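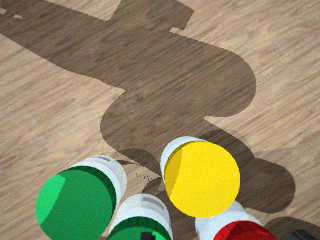 Home Stories Archive Submit About

The Shadow Runs

At Clirngate they gave me the desk beside the radiator and a task with 400 episodes in it. Each episode was the same small world: a wooden table, bottles with colored caps, one arm. The arm had to pick the bottle with the yellow cap. I was new, and I thought that easy things were given to new people.

Lionel Lebrun had built the world. He had also built the light in it, and he was proud of the light.

"In the old version the sun was everywhere," he told me. "No shadows. The policy learned very fast and then in Nundholm, on the real table, it was blind like a newborn cat."

So he had put one lamp in the simulation, and he moved it a little before each episode. The shadow of the arm fell across the wood and sometimes across the bottles. I watched it for many hours. It had round shoulders and square corners, and when the arm bent, the shadow bent later, or so it seemed to me at the end of a long afternoon.

The first result came in November. With the moving lamp, the arm took the correct bottle in 372 episodes out of 400. Lionel wrote the number on the glass wall with a green pen and went to buy pastries from Carré. I stayed with the other episodes, the 28 where it failed.

I opened them one after another. In most of them the fingers closed too early, or pushed the bottle over. This was ordinary. But in eight of them the arm did something else. It came down above the yellow cap, correctly, and then it stopped. It waited until the end of the episode. It did not touch anything.

I made a list of these eight. Episode 129 was the clearest. The yellow cap stood in the darkest part of the shadow, bright as a lemon, and the arm hung over it and did not go down.

When Lionel came back he had sugar on his sleeve. I showed him episode 129 two times.

"It is afraid of its shadow," I said. I meant it as a joke, but my English was not so good then, and he took it seriously.

"No," he said. "Look at the input. When it goes lower, the cap gets darker. It thinks the yellow is going away. So it goes up a little and the yellow comes back. Down, up. For you it looks like waiting."

He slowed the recording, and it was true. The arm was trembling — a very small movement, less than the thickness of a cap.

We trained it again with a second lamp, weaker, on the other side. It took four days. Drunemier, who paid for the project, wanted only the final table for their report, and in the final table the eight were gone. The method has a name now and a section of two pages, and my list is not in it.

But I kept the file of episode 129. Some evenings, when the office was dark except for my screen, I let it play at normal speed. Down, up. I had arrived in that country in September, and I also stood many times in front of the bakery door with the right words ready in my mouth.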